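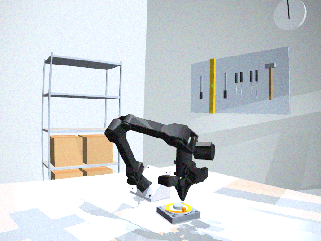
招聘:自动化设备规划与预算专员(装配单元方向)

分类:加入我们 / 工程与采购
打印本页 | 用邮件转发给朋友
分享 30 评论 2

Clommont 的装配自动化小组要添一位新同事,专门管设备规划和预算。这个岗位我们盼了很久,批下来的那天下午大家高兴得连例会都开得比平时短。如果你喜欢在动手买东西之前先把事情想透,喜欢把一条还没建起来的产线拆成一行一行的表格,又愿意隔三差五跑到车间去看看表格里的东西装起来究竟什么样,请一定往下读。

我们是做什么的

Clommont 给中小型制造企业规划和搭建小型装配单元。客户大多做的是批量不大、型号很多的产品:阀件、小型泵体、仪表外壳、各种带轴带销的圆盘类零件。他们的车间通常没有专门的自动化部门,第一次考虑上机械臂的时候,心里的问题都很实在:买哪一档的?夹具要不要另外做?两年以后产品换型了,这些钱是不是就白花了?

我们的工作从这些问题开始。一个项目进来,先在仿真里把工位搭出来,桌面、机械臂、夹具底板、工件都放进去,看手臂够不够得着,夹爪从上面下来会不会碰到不该碰的东西。眼下手里正在跑的是一个圆盘工位:一块方形底板,上面一个带黄圈的圆盘,中间有轴毂,圈上立一根橙色的小销子,夹爪从正上方对着它下去。模型很简单,讨论却一点都不简单!光是这块底板该买标准件还是找人加工,我们就来回算了三遍,算到最后连做仿真的同事都学会了看加工报价单。

以前这些账是工程师顺手算的。项目少的时候还行,现在项目多了,顺手就变成了熬夜。所以我们决定请一位真正对这件事有兴趣的人,把它做成一份完整的工作。

这份工作的内容

一、把工位变成清单

仿真工程师给你一个场景,你要从里面读出一份采购清单。机械臂本体和控制柜当然在上面,可是底座支架呢?腕部到夹爪之间的转接件呢?线缆、气管、急停、围栏、桌子的调平脚、备用手指?有经验的人都知道,仿真里手臂稳稳立在桌面上,现实中那张桌子也得有人去订。你会是那个盯着画面问“这个东西谁买”的人,我们非常需要这样的人。

清单要分清三类:必须在设备进场前到货的,可以晚一点再补的,客户手里大概已经有的。第三类最容易省钱,也最容易出岔子,要去现场看了才算数。

二、做预算,并且维护它

每个项目都有一份预算表,从第一次报价一直跟到验收后的第一次回访。我们内部用的表模板叫 Brarkus,是几年前一位同事起的名字,后来大家都这么叫,就没有再改。Brarkus 现在的物料库里有 2,482 条记录,从整机到垫片都有,质量参差不齐,有的条目备注写得像一篇短文,有的只有一个型号。入职以后整理它会是你的一项长期任务,怎么分类、哪些该删、交期怎么记,我们都愿意听你的。

预算里除了买东西的钱,还有安装、调试、培训、备件和停机的成本。我们希望你特别在意后面这几项。客户往往对整机价格很敏感,对培训那一行却看都不看,而我们做过的项目里,操作工多练几次换夹爪,比夹爪本身贵一点还是便宜一点要紧得多。

三、询价和比价

你会和供应商打很多交道。我们常用的一家夹具加工商叫 Stelby,做小批量的底板和定位件,沟通起来很痛快,图纸上有疑问会主动打电话。别的品类我们要求每次至少问两家,整机问三家。比价时交期、保修、备件供应和技术支持都写进同一张对比表,由你给出建议,由项目组一起定。

请放心,我们没有“只选最便宜的”这条规矩,也没有“只用老朋友”这条规矩。建议写得清楚,哪怕最后没被采纳,也会留在项目档案里,下次同类设备还会翻出来看。

四、规划下一步

很多客户今年买一个工位,明年想加一个。你要和他们一起把分阶段的计划写出来:第一阶段买什么,哪些接口要提前留好,控制柜有没有余量,地面和供电够不够再放一台。这一部分是整个岗位里最有意思的,我们每次做完都觉得像是陪客户提前参观了一遍他们以后的车间。

另外,公司自己的试验间也要做年度设备计划。试验间里有两台机械臂、一批旧夹爪和数量相当可观的线缆,哪些该修、哪些该换、哪些可以借给客户做前期试用,三月前后要排一次,到时候由你牵头。

一个项目大概是怎么走的

为了让你心里有数,拿一个刚开始的项目来说。这个项目内部代号 Nguyen,客户想把圆盘上装销子的工序交给机械臂。

先是仿真组搭场景,验证可达范围和夹爪姿态。这个时候你就应该坐在旁边了,能提问就提问,多外行的问题都欢迎。夹爪手指做得又细又尖,好处是能在小地方落下去,那么它磨损以后怎么换,备几副,谁来换?底板四角的孔用什么规格的螺钉固定到桌上,桌上的孔是供应商开还是我们自己开?这类问题早一个星期问出来,采购单就少改一次。

接着出第一版清单和预算。第一版允许有空白,空白的地方标黄,写明在等谁的答复。我们不喜欢为了好看而随便填一个数进去,宁可交一张黄澄澄的表给客户看,说清楚哪几格还不知道。客户其实很吃这一套,有几家后来自己内部做预算也开始标黄了(这件事我们得意了很久)。

然后是询价、评审、下单。下单之后进入最考验耐心的阶段:跟交期。整机、夹爪、底板、围栏来自不同的地方,到货顺序排得不好,安装的人就得干等。你要做一张到货时间表,每周更新一次,有延误马上在项目频道里说,延误本身不丢人。

设备到场以后,你至少要去现场待一天,对着清单点货,顺便看一看真实的工位和仿真里的差在哪里。回来写一页纸的记录,多买了什么,漏了什么,哪个型号下次别再选。这一页纸我们看得比总结报告仔细。

我们希望你

有设备采购、生产计划、工艺或者自动化项目方面的工作经历,两年以上比较理想。做过很小的项目也可以,只要整件事从头跟到尾。

看得懂二维图纸和爆炸图,会用三维查看软件转一转模型、量一量尺寸。建模不做要求。

表格用得熟,并且对表格有一点洁癖。公式要能让别人看懂,单元格里不要藏着只有你自己知道的数。

能写清楚的邮件。我们和供应商、客户之间大部分事情靠邮件确认,一封好邮件能省掉一次会。

对机械臂有好奇心。你可以完全不会编程,也可以分不清各种关节构型,入职后会有人从头带。可是如果你对着一台正在动的机械臂觉得无聊,这份工作里会有很多时间比较难熬。

愿意出差。一般每个月有几天在客户那边,都是提前排好的,周末不排。

有下面这些经验会加分,没有也请照样投:做过非标夹具的成本核算;参与过设备租赁或者以租代买的谈判;给管理层做过投资回收的测算,并且事后回头检查过自己当时算得准不准;用过仿真软件;懂一点设备安全方面的要求,知道围栏和安全光栅什么时候该进预算。

你会得到什么

每天 1,450 元的项目外勤补贴封顶额度,包含住宿和市内交通,按实际票据报销,用不完也不会催你用完。基本工资按经验面谈,首轮沟通时我们会直接告诉你这个岗位的范围,不需要你先报数。

第一个季度会有一位固定的带教同事,外加每周四下午的试验间时间。周四下午整个小组都不约客户会议,大家在试验间里拆旧夹爪、试新手指、跑一跑上周仿真里没想明白的动作。你的预算表也可以带进去,很多关于“这一项到底要不要买”的争论就是在那里对着实物吵完的。

一笔个人学习经费,可以用来上课、买书、看展。去看展的人回来要给大家讲一讲,讲多久随意,茶点由公司出。

一把好椅子,两块屏幕。预算表很宽,一块屏幕放不下。

工作地点和时间

办公室和试验间在同一层,从座位走到机械臂旁边不用下楼。核心时间是上午十点到下午四点,其余自己安排。远程办公每周可以有两天,周四除外。

试用期三个月。试用期的目标在入职第一周和你一起写下来,通常包括独立完成一份小型工位的清单和预算、把 Brarkus 里某一个品类整理到别人能直接用的程度,以及跟完至少一次到货点验。

怎样申请

请发一份简历,加上一页纸左右的短文。短文从下面三个题目里挑一个写,文笔不重要,我们想看你怎么想。

题目一:你经手过的一笔设备采购,金额大小不限,现在回头看会改哪一个决定?

题目二:一家客户只有一张工作台和一台机械臂的预算,想装一种带销子的小圆盘零件,产品明年可能换型。你会先问他们哪几个问题?

题目三:你的清单里有一项东西所有供应商的交期都赶不上进度,你会怎么处理?

有做过的预算表或者清单也欢迎附上,请把客户名称和单价抹掉,我们看结构就够了。保密协议范围之内的东西请不要发。

邮件标题写“设备规划+你的姓名”,发到本站“联系我们”页面上的招聘信箱。每一份申请都有人读,也都会回信,合适不合适都会说明白。

面试流程

第一轮是电话或者视频,30 分钟左右,主要聊你的经历和短文,也请你把想问的都问出来。

第二轮在办公室。我们会打开一个仿真工位给你看,请你当场和一位仿真工程师一起列清单。桌上有纸有笔有茶,可以查资料,可以打电话问供应商(真的有人打过,我们觉得很棒)。没有标准答案,列漏了也没关系,我们更想看看你和工程师怎么一来一回地说话。列完以后带你去试验间转一圈,想按着急停按钮听听声音也行。

第三轮是和小组其他人吃一顿午饭,聊什么都可以。往返交通费由我们承担,路远的会帮忙订住宿。

几个常被问到的问题

没有工程专业背景可以投吗?可以。小组里现在就有同事是从仓储管理转过来的,对到货和库存的感觉比我们谁都好。

需要自己操作机械臂吗?不要求,想学的话很欢迎。周四下午学得最快。

这个岗位会不会变成单纯催货?催货是其中一部分,交期紧的那几周比例会高一些。其余时间你会参加方案讨论,在下单之前,你的意见和工程师的意见写在同一张评审表上。

有没有销售指标?没有。你不拿设备差价的提成,建议客户少买一台也完全没有问题。我们有个项目最后的结论就是先改夹具、手臂缓一年再买,客户第二年自己又找了回来。

兼职可以吗?目前只招全职。以后如果有按项目合作的机会,会发在同一个栏目里。

招到合适的人为止,收到申请后我们会按顺序联系。身边有朋友适合的话,也请把这页转给他。

打印本页 | 用邮件转发给朋友
标签:设备规划、预算、装配单元、机械臂、招聘
返回“加入我们”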